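Corkitach Shared Workshop
Two-Arm Tabletop Build: Progress Report to the Rashidi Small Grants Program
Reporting period ending September

1. Purpose of this report

The workshop is required to report on its use of the grant at the midpoint of the project. The report covers work on the two-arm tabletop build, spending to date and the changes we ask the program to note. The build is referred to throughout by its working name, Bravo.

2. Work completed

Both arms have been assembled and fixed to the workbench. Power and control wiring is finished on the right arm. On the left arm it is working, but the cable run is still temporary and will be shortened before the final report.

The grippers were fitted in the second month. The first set of jaw pads, printed in the workshop, wore through sooner than planned and has been replaced with a softer material – the new pads have given no trouble so far. A wrist camera has been mounted on the right arm and its bracket redrawn once to clear the cable.

Control software was the slowest part of the work. Members had expected to use the Fatham motion package as supplied, but it did not support our motor boards and a small driver had to be written. The driver is now in regular use and will be shared with other workshops at the end of the grant.

3. Current activity

The present stage is practice in handling ordinary household items, with both arms operating over the same work area. Sessions are run in the evening, when the bench is free, and each is entered in the workshop log. Cups were chosen as the first item to lift and place. Softer items will follow once grip force can be set separately for each arm.

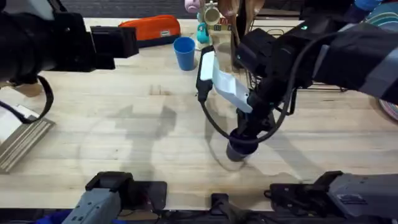

Figure 1. Right arm holding a dark grey cup above the bench, with the left arm near the orange pencil case.

4. Spending

The grant awarded was $3000. At the close of the period $759 remained unspent. This amount is set aside for permanent cable guides, spare motors and an emergency stop switch within reach of the front of the bench. No change to the total is requested.

5. Matters for the program to note

Public demonstrations have been moved to the final stage of the project. The workshop's safety rules require the stop switch to be installed and tested before visitors may stand at the bench. All other milestones are unchanged.

Receipts and log extracts are available on request from the Corkitach office.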